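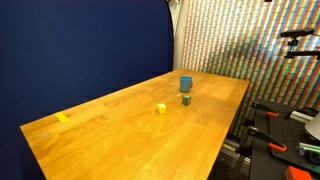 Foro de la Asociación de Usuarios Guteda
Sección: Mobiliario y conservación de superficies
Tema: Aceite duro o barniz en tableros de uso diario

e_duda
Moderadora
Mensajes: 86

Estimados miembros:

Se abre este hilo a petición de varios usuarios que han solicitado un criterio común sobre el acabado de mesas de comedor y de reunión. El boletín de diciembre recomendaba el barniz al agua para todo tablero de uso diario, y la redacción ha recibido objeciones. Se ruega indicar la especie de madera, el producto aplicado y el tiempo transcurrido desde la última mano.

Atentamente,
Elżbieta Duda

taller_mazurek

Buenas tardes:

En nuestro taller aplicamos aceite duro Hidex en tableros alistonados de roble, dos manos con lijado intermedio de grano fino. El intervalo entre manos es de 12 horas, con el local ventilado. No compartimos la recomendación del boletín. Un barniz rayado obliga a lijar el tablero completo, mientras que el aceite admite la reparación de una zona concreta.

Cordialmente,
Taller Mazurek

C.Sobczak

Discrepo de lo anterior. La reparación localizada deja casi siempre un cerco de distinto tono, sobre todo en haya, y el cliente lo advierte en cuanto entra luz lateral. Administro las salas de un centro de formación y en las mesas aceitadas hubo que repetir el tratamiento dos veces en un mismo curso. En las barnizadas bastó con un paño húmedo y jabón neutro.

Czesław Sobczak

taller_mazurek

Con el debido respeto al señor Sobczak, convendría saber qué cantidad de aceite se aplicó y si se retiró el sobrante. Un exceso sin retirar forma una película blanda que se marca con cualquier taza. El haya, además, absorbe de manera irregular y requiere una primera mano más diluida.

C.Sobczak

Se retiró el sobrante con trapo de algodón pasados unos 30 minutos, conforme a la ficha del fabricante. No dispongo del dato de consumo. Mantengo mi posición en lo relativo a locales públicos; en una vivienda particular no tendría inconveniente en aceptar el aceite.

nogal_viejo

Una consulta a ambos: ¿alguien ha empleado la cera Ovier sobre barniz antiguo? Poseo una mesa heredada con cercos blanquecinos y no deseo decaparla.

taller_mazurek

Sobre barniz en buen estado puede aplicarse, siempre en capa fina. Los cercos blanquecinos suelen ser humedad retenida en el acabado y la cera no los elimina. Haga antes una prueba en la cara inferior.

e_duda
Moderadora

Se agradecen las aportaciones. La redacción revisará el texto del boletín para separar el uso doméstico del uso colectivo. La consulta sobre cera se traslada a un tema propio en la sección de restauración. El presente hilo permanece abierto para quienes deseen aportar datos de consumo por metro cuadrado.

nogal_viejo

Conforme con el traslado. Adjuntaré allí las medidas de la mesa.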